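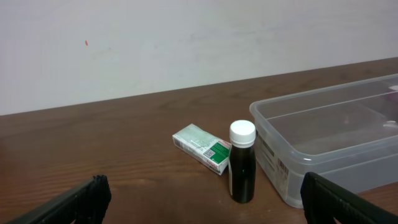 ## 3.2 Setting up and looking after the cell

**Figure 2.** Wrist camera view with the fingers spread, and the bottle and medicine box between them.

We would like to spend a little time on the upkeep of the cell, partly because we have so often wished that other groups would do the same, and partly because most of our lost hours went into small mechanical matters that never make it into a results table. The arm in the Jorwood room works over an ordinary wooden tabletop pushed up near a plain wall. We kept the table as we found it (wood grain and all), and the wall was never repainted, so its gray smudges are part of what the camera sees.

The camera sits at the wrist and looks out between the two black fingers, and its mount is the part we have learned to watch most closely. It is held by 2 small screws, which work themselves loose under repeated fast moves. Kęstutis Dambrauskienė wrote the morning routine that we still follow. The arm goes to its viewing pose with the gripper fully open, and we look at where the fingertips enter the view: one should come in at the lower left corner and the other at the lower right, as they do in Figure 2. We then look for the tiny reddish speck on the wall, which ought to turn up in the upper left. It is a humble sort of landmark, but it has been a very good friend to us, and a mount that has slipped even a little shows up there before it shows up anywhere else. If both checks pass, we leave the mount alone. If either one fails, we tighten the screws, repeat the pose and run the full hand-eye calibration again, however tempting it may be to nudge things back by feel!

The fingers need their own kind of care. Their textured surfaces collect dust and bits of paper fiber from cartons, and grip on a smooth cap suffers well before the dirt is easy to notice. We brush them with a dry nylon brush at the end of each session, wipe them with a damp cloth, and let them stand open overnight. Pads are swapped after 625 grasps, a figure that Tianyou Yao settled on once we had gone through our first box of spares from Nirkeck, and which we have had no reason to change.
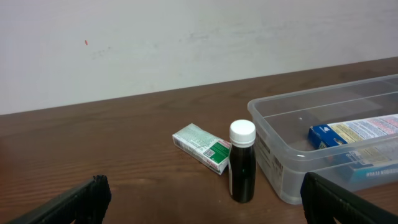

Clearance near the storage container took us longer to get right. Its walls are translucent, with table and contents showing through, and our depth estimates along the rim were poor enough that we stopped trusting them for collision checks. The planner now treats the container as a solid block with a margin of 7 mm on every side, and the right finger is kept outside that block until the approach comes in from above. The margin is stored in the same settings file as the finger length, and we ask anyone who fits new pads to open that file and check both values together.

Lastly, we keep a paper log next to the Prindstead controller. Each entry gives the time, the grasp count, the result of the mount check and the initials of whoever did it. The calibration files carry the same entry number, so a trial with an odd offset can be traced to the mount check that preceded it.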